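Teaching by Demonstration - Handout 4: Recording household tasks by hand and by remote control
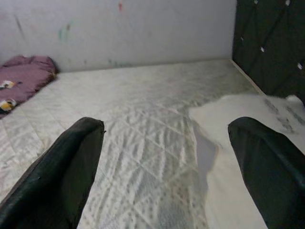 Photo: wrist camera, bed task. Credit: Phúc Tôn / Nurirow teaching set

Read this before the lab. The first half covers the two ways of showing a task to the arm. The second half is about what makes a recording usable, with the bed task as the worked case. Bring your notes from Handout 3, as the coordinate frames are not repeated.

1. Two ways to show a task

In hand guiding, the motors are set to a soft mode and you hold the arm near the wrist and move it through the task. The joint positions are logged as you go. It is easy to learn and you feel contact directly through the arm. The drawback is that your own hands and sleeves end up in the camera view, and the policy will not have them there when it runs alone. Hand guiding is also tiring on long reaches.

In remote control, you hold a smaller leader arm at the desk and the follower arm copies it. The view stays clear of people. You lose most of the sense of touch, so new operators tend to press too hard or close the gripper too early. Expect your first ten or so attempts to be poor.

In this course we use hand guiding for Labs 1 and 2 and remote control from Lab 3 onwards. The leader arm is the Vũ model and the recording software is Cliltesier. Both are covered in the setup sheet.

2. What the wrist camera gives you

The wrist camera moves with the gripper, so the two fingers keep nearly the same place in every image while everything else shifts. In the photo they are spread apart, with the mattress in the gap between them. That gap is what you should be watching when you line up a grasp.

Soft furnishings are hard for several reasons, and the bed shows most of them. The white fur throw lies on a white quilted mattress, so there is little difference in colour to mark its edge. The operator has to judge it from texture and from the wavy outline. The purple cloth by the wall is far easier to pick out, and models trained on a small set often learn the coloured object first and ignore the pale one. The throw also has no fixed shape. Two recordings that start with it in the same place may have quite different folds by the middle.

Hard edges are useful here. The bottom of the headboard and the line where the mattress meets the wall do not move when cloth is pulled, so use them to judge how far you have come.

3. The bed task

The task is split into three stages, and each is recorded as a separate episode.

Stage A: take hold of the throw near its left edge and lift it clear of the mattress.
Stage B: draw it towards the headboard and lay it down.
Stage C: move the purple cloth away from the wall to the middle of the mattress.

Start each episode with the gripper open and the target in view. End it with the gripper open and clear of the cloth. Hold still for a moment at both ends - the trimming script looks for these pauses and will cut in the wrong place without them.

Each pair records 40 episodes per stage. Episodes are capped at 500 time steps. If you reach the cap, recording stops by itself and the episode is marked as incomplete.

4. Good and bad demonstrations

Move at an even pace. A policy copies hesitation as readily as it copies skill, and a long wait over the cloth teaches it to wait there.

Keep to one method per stage. If one partner pinches the edge from above and the other slides a finger beneath it, the model may settle on something between the two that does neither. Agree the method first and write it in the log.

Vary the starting position. Change where the throw lies and how it is folded between episodes. Do not vary your method at the same time.

Keep some recoveries. If the cloth slips and you pick it up again cleanly, save the episode and tag it R. If you have to let go of the leader arm, delete it.

Last year's set from the Gasgate room had 119 usable episodes for Stage A. Another 37 were thrown out, mostly for missing pauses at the start. Check yours on the day, while the bed is still set up.

5. To hand in

One folder per pair, with the episodes, the log and a single page answering these points:

Which stage was hardest to show by remote control, and where in the movement did the trouble come?
Would hand guiding have helped at that point? Say what it would have cost you in the camera view.
Pick one deleted episode and explain the fault.

Questions about the arm go to Phúc Tôn. Questions about marking go to Noémie Carré. Extra lab slots are listed on the door sheet, two pairs to a slot.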